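Tronstead's soup night is back, and I went hungry

I'll admit I skipped lunch for this one. Soup night came back to the old school hall in Tronstead this October after a year off, and by the time I'd found somewhere to park, the line was already past the front steps and halfway to the library. It was drizzling, too. Perfect soup weather!

The deal is the same as it ever was. You pay $7 at the door, you get a bowl and a roll, and you go around the tables until you can't face another ladleful. There were 21 soups this time, all made by people who live in town or just over the hill in Futuvthorpe, and the organizers tell me they served 643 people before the pots ran out. I believe it – I was behind most of them in the line for the corn chowder.

Joanne Pearce has run the evening for as long as I've been writing about it, and she looked worn out and very happy when I caught up with her by the coats. "We had people asking all summer if it was coming back," she told me. "I got stopped in the grocery store. I got stopped at the dentist!" The break was down to the hall roof, which leaked badly enough last year that the town closed the building until spring.

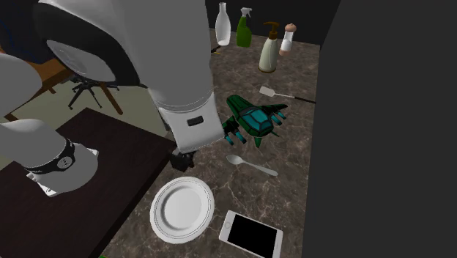

A robot arm above a brown marbled countertop.

Now, the food. Arvo Pelkonen's salmon soup was gone by 6:30 and I only got a taste of it because Hayley Hartley let me have the end of hers (thank you, Hayley). Wendy and Neville Bunting brought two pots, one split pea and one tomato, and they are still not agreed on which was better. I'm with Wendy on the split pea. There was also a very hot peanut soup that had me drinking water out of my bread plate, more or less, and a cold cucumber one that I thought was brave for the time of year.

The money goes to the hall's kitchen, where the stove has two working burners and an oven door you have to hold shut with a chair. Joanne's target was $2,000 and they passed it well before closing, what with the door money and the cake table. She'd like the new stove in before the holiday lunch, but the wiring has to be looked at first, so that may slip a little. 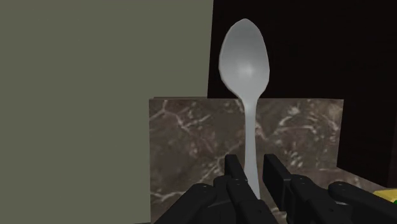 Can I bring a soup of my own next time?
Anyone from Tronstead or Futuvthorpe can sign up for a table. Put your name and your soup on the sheet inside the hall door, and list any nuts, dairy or shellfish next to it.

The next soup night is planned for early spring. Arvo says he'll make a bigger pot.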